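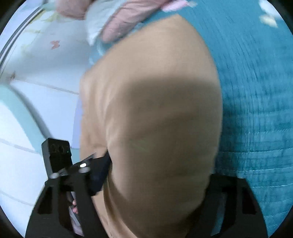 Tan fabric and the teal quilted bedspread, Trundcombe.

Winter Coat and Bedding Share: progress report to the Harkholm Fund
Prepared by Siobhán Ní Chonaill, December 2, 2018

Dear Kieran,

We have had a really good autumn and I'm glad to be writing this one. You asked for less paper than last time, so I've kept to what changed since the summer report.

Where we are

By the end of last month we had given out 666 items across Trundcombe and Brustow. The target in the grant agreement was 700 by the close of the year, and with two open days still to go I fully expect us to pass it. The items went to 152 households, and 96 of those had never come to us before! That last figure pleases me most, as reaching new families in Brustow was the part of the plan we were least sure of.

What made the difference was moving the Brustow open day to the evening. People were coming straight from work, often with the kids, and picking out what they needed without having to lose an afternoon's pay. Cormac McGrath ran all of those evenings and has asked to keep doing them through the spring.

Coats

Adult coats are still what people ask for first. Padded ones go fastest, then anything with a hood. We are well stocked in medium and large and short of nearly everything for tall teenagers - if you hear of a school clearing out its lost property, please send them our way.

Sorting is much quicker now that we check each coat on a flat surface before it goes on the rail. Zips, pockets, lining, cuffs, in that order. Anything that needs a stitch goes into Eoin Ó Briain's mending bag, and he brings it back the next week. Stained coats go to the laundry on Sabatier Street, where we have a small account paid for out of your second installment.

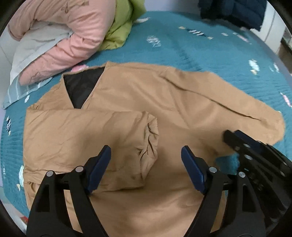

Bedding

We added bedding in the fall at your suggestion and it has taken off. Double quilts and bedspreads are the big need. We've stopped taking pillows (storage, mostly) and the money set aside for them has gone into new fitted sheets instead. Trefor Sayce cleared this with your office by phone, but I wanted it in writing too.

Money

Spending is on budget except for van fuel, which is a little over because of the extra Brustow runs. Laundry has come in under and covers it. Receipts are in the folder Trefor sent separately.

Still to do

The new rails for Trundcombe are ordered and not yet delivered. The size labels need redoing in larger print. We also owe you the short survey of families, and Cormac will hand out the forms at both December open days so you have the answers with the final report.

Come and see an evening in Brustow if you can. It's lively, and there's always tea.

With thanks,
Siobhán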